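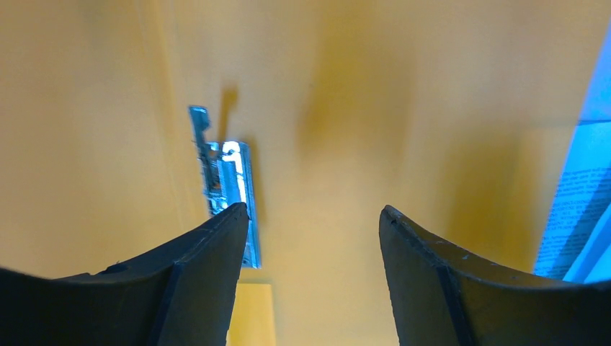 Das Metallteil auf der gelbbraunen Unterlage

Werkstatt und Kleinteile > Sortieren, Lagern, Verpacken
Thema: Unterlage für blanke Metallteile, Pappe oder etwas anderes?

kantenfall
05.11.2020
Ich richte den Ablageplatz neben der Werkbank neu ein und komme bei der Unterlage nicht weiter. Es geht um längliche Metallteile, blank, die nach dem Entgraten einzeln abgelegt, geprüft und in Kästen einsortiert werden. Bisher liegt dort Wellpappe, Zuschnitte aus alten Versandkartons. Funktioniert, sieht nach zwei Wochen aber entsprechend aus.

Mich stören drei Punkte:
Auf Gelbbraun sehe ich das Teil zwar sofort, den Grat an der Kante aber schlecht. Je nach Lampenstellung wird das Metall bläulich weiß und die Kante verschwindet im Glanz.
Die Pappe hat Falze. Teile rollen dorthin und liegen schief.
Papierstaub.

Maße der Fläche: 76 mal 53 cm. Was nehmt ihr?

blechnull
Antistatikmatte, grau, matt. Einmal kaufen, fertig. Pappe hat an einem Prüfplatz nichts verloren.

ruehrwerk_k
@blechnull: Kommt darauf an, was geprüft wird. Für reine Sichtkontrolle auf Vollständigkeit ist der Kontrast blankes Metall auf ockerfarbenem Grund gut. Warmer Untergrund, kaltes Teil. Auf Grau suche ich die Teile länger, vor allem gegen Abend.

@kantenfall: Den Falz bekommst du weg, wenn du keine Kartonwände nimmst, sondern Graupappe in Bögen. Zwei Millimeter, plan gelagert. Die hat keine Wellen und keine Knickstelle. Zuschneiden mit dem Cutter am Stahllineal, mehrere flache Schnitte.

blechnull
Graupappe zieht Feuchtigkeit und schüsselt. Hatte ich im Keller. Nach einem Sommer standen die Ecken hoch.

ruehrwerk_k
Im Keller ja. In einer beheizten Werkstatt bei mir seit Jahren nicht. Man muss sie nur zweiseitig gleich behandeln: entweder beide Seiten roh oder beide Seiten lackiert. Wer nur die Oberseite lackiert, baut sich die Schüssel selbst.

kantenfall
Beheizt ist relativ, im Winter 14 Grad. Luftfeuchte messe ich nicht.

Zur Frage, was geprüft wird: Grat an den Längskanten und Kratzer auf der Fläche. Vollständigkeit ist Nebensache, die zähle ich beim Einsortieren.

lotrecht_ost
Dann ist die Unterlage das kleinere Problem und das Licht das größere. Kratzer und Grat sieht man bei streifendem Licht. Wenn das Teil bläulich weiß wird, steht die Lampe so, dass du in den Reflex schaust. Lampe seitlich, flacher Winkel, Auge von der anderen Seite leicht versetzt. Nicht zwei Lampen von links und rechts, die löschen sich gegenseitig die Schatten aus.

Der Untergrund spielt trotzdem mit. Blankes Metall spiegelt die Umgebung, also auch die Pappe. Im Randbereich bekommt man dann einen gelblichen Saum, der wie Anlauffarbe aussieht. Habe deshalb einmal eine ganze Charge ein zweites Mal in der Hand gehabt.

torx_und_tee
Den Saum kenne ich. Mattes Schwarz hat das Problem nicht, dafür sieht man dort jeden Staubkrümel und keinen dunklen Grat.

Bei mir liegt die Filzeinlage von Gumach im Einsatz, anthrazit. Rollt nichts, kratzt nichts. Nachteil: Späne setzen sich fest. Ausklopfen hilft nur teilweise, Magnet hilft nur bei Stahl.

blechnull
Filz am Entgratplatz ist Unsinn. Der Span bleibt im Filz und macht dir beim nächsten Teil den Kratzer, nach dem du suchst.

torx_und_tee
Ich habe nicht Entgratplatz geschrieben. Entgratet wird bei mir am anderen Ende der Bank, die Teile gehen vorher durch die Waschschale.

blechnull
Bei ihm aber nicht, soweit ich das lese.

kantenfall
Richtig, keine Waschschale. Abpinseln, ablegen. Für Filz wird das nichts.

@lotrecht_ost: Lampe hängt bisher über der rechten Seite, ungefähr auf Kopfhöhe. Die Fläche ist entsprechend ungleich hell, rechts blass, links deutlich dunkler. Ich probiere den flachen Winkel.

lotrecht_ost
Kopfhöhe ist für Streiflicht zu hoch. Geh auf Handbreite über die Fläche und schirme die Lampe zum Auge hin ab. Ein Blechstreifen reicht. Achte auf deinen eigenen Schatten. Wenn von oben noch die Deckenleuchte dazukommt, hast du einen weichen dunklen Fleck mitten auf der Arbeitsfläche und wunderst dich.

messschieber_m
Zum Material noch ein anderer Gedanke. Wenn die Teile länger als ein paar Stunden liegen: Karton kann sauer sein und Salze enthalten. Blanker Stahl, Karton, Luftfeuchte, das gibt Flugrost auf der Auflageseite. Bei Edelstahl und Aluminium weniger kritisch, ganz egal ist es auch dort nicht. Welcher Werkstoff ist es denn?

kantenfall
Gemischt. Überwiegend Alu, ein Teil verzinkt, wenig blanker Stahl. Liegezeit selten über Nacht.

messschieber_m
Dann für den Stahl eine Zwischenlage aus VCI-Papier, den Rest kannst du lassen. VCI wirkt aber nur im geschlossenen Behälter vernünftig. Offen auf dem Tisch ist es einfach Papier. Das wird gern falsch gemacht.

ruehrwerk_k
Vorschlag zur Güte: Trägerplatte aus Siebdruckplatte, glatte Seite oben, darauf ein austauschbarer Bogen. Der Bogen ist Verbrauchsmaterial. Man kann zwei Farben vorhalten, hell für Vollständigkeit, dunkler für die Kante. An der Vorderseite eine Klemmleiste, hinten nur angelegt, damit das Papier arbeiten kann.

Bogen wechseln, sobald er Riefen hat. Riefen führen das Teil beim Schieben und man schiebt dann immer durch denselben Schmutz.

blechnull
Das ist eine Konstruktion für ein Problem, das eine Matte für einmal Geld löst.

ruehrwerk_k
Die Matte muss auch gereinigt werden. Und zwar mit etwas, das sie nicht angreift. Meine erste ist mir mit Bremsenreiniger klebrig geworden.

blechnull
Bremsenreiniger auf einer Gummimatte, da liegt der Fehler aber nicht bei der Matte.

torx_und_tee
Darf ich nach dem Greifen fragen? Flache Teile auf glatter Unterlage aufzunehmen ist lästig. Auf Wellpappe gibt der Grund etwas nach, man kommt mit dem Fingernagel drunter. Auf Siebdruckplatte mit einem Bogen Papier schiebt man das Teil bis zur Kante vor sich her. Für mich war das damals der Grund für Filz.

kantenfall
Guter Punkt, hatte ich nicht auf dem Zettel. Bei den schmalen Teilen geht es, man fasst sie von beiden Längsseiten. Die flachen sind mühsam, mit Handschuhen erst recht.

messschieber_m
Zwischen Trägerplatte und Bogen zwei Millimeter Moosgummi. Gibt nach, federt zurück, kein Falz. Moosgummi nicht offen verwenden, Grat schneidet hinein.

lotrecht_ost
Moosgummi unter Papier gibt Dellen, sobald jemand einen Schraubstock oder sonst etwas Schweres darauf abstellt. Wenn die Fläche wirklich nur Ablage bleibt, spricht nichts dagegen.

ruehrwerk_k
Die Fläche bleibt nie nur Ablage.

pappkamerad_57
Ich lese seit einer Weile mit. Wir haben das bei Rernholm in der Packerei umgekehrt gelöst: Die Teile liegen gar nicht auf der Fläche, sie liegen in flachen Einlagen mit Rippen. Teil quer über zwei Rippen, Finger links und rechts daneben, fertig. Kein Rutschen, kein Nachschieben, und der Grat setzt sich nirgends ab, die Späne fallen zwischen die Rippen. Gibt es von Tanstead in Polypropylen, der Satz hat bei uns 190 Euro gekostet. Lässt sich aus Leisten auch selbst bauen.

blechnull
190 für Plastikrippen.

pappkamerad_57
Für den Satz. Für die Menge, die kantenfall beschreibt, würde ich die Leistenvariante nehmen. Rippenabstand nach dem kürzesten Teil, sonst kippt es durch.

kantenfall
Bei den Längen, die ich habe, wird das mit einem einzigen Abstand schwierig. Das längste Teil hat 214 mm, das kürzeste 53.

pappkamerad_57
Dann zwei Einlagen oder die Leisten schräg zueinander stellen, wie ein schmales V. Kurze Teile vorn an die enge Stelle, lange hinten. Damit sortierst du nebenbei nach Länge.

messschieber_m
Das V gefällt mir. Leistenkanten brechen, sonst druckt sich Holz am Alu ab. Klingt kleinlich, auf gebürsteten Flächen sieht man es aber.

torx_und_tee
Bei Gittins im Programm gab es solche V-Einsätze einmal für Schubladen, aus Blech mit Überzug. Ob die noch geführt werden, weiß ich nicht. Mein Katalog ist alt.

kantenfall
Danke soweit. Zwischenstand: Lampe auf Handbreite heruntergesetzt, Blechstreifen davor. Der Grat wirft jetzt einen erkennbaren Schatten, auch auf der alten Pappe. Das Aufblitzen ist noch da, aber nur, wenn ich den Kopf zu weit nach links nehme. Damit ist der größte Teil meiner ursprünglichen Frage erledigt, und das ohne neue Unterlage.

Gebaut wird trotzdem: Siebdruckplatte, Klemmleiste, Graupappe darauf, beidseitig roh. Moosgummi lasse ich zunächst weg. Leisten im V kommen auf die linke Hälfte, die rechte bleibt eben.

blechnull
Schreib im Juli noch mal, ob die Pappe plan liegt.

ruehrwerk_k
Bogen über Nacht mit einer zweiten Platte abdecken und beschweren, dann liegt sie auch im Juli.

lotrecht_ost
Noch zur Lampe: Leuchtmittel mit hoher Farbwiedergabe nehmen, neutralweiß. Bei sehr kaltem Licht wirkt Alu durchgehend bläulich und Verfärbungen gehen unter. Bei warmem Licht sieht umgekehrt alles wie angelaufen aus, erst recht auf Ocker.

kantenfall
Derzeit ist es eine Baumarktlampe ohne Angabe. Kommt auf die Liste. Eine Frage noch zur Klemmleiste: durchgehend verschraubt oder mit Exzenter? Bei zwei Farben im Wechsel wäre mir Schrauben zu langsam.

ruehrwerk_k
Zwei Flügelmuttern an den Enden, Leiste minimal vorgebogen, damit sie in der Mitte auch drückt. Exzenter reißt dir bei Graupappe die Kante auf.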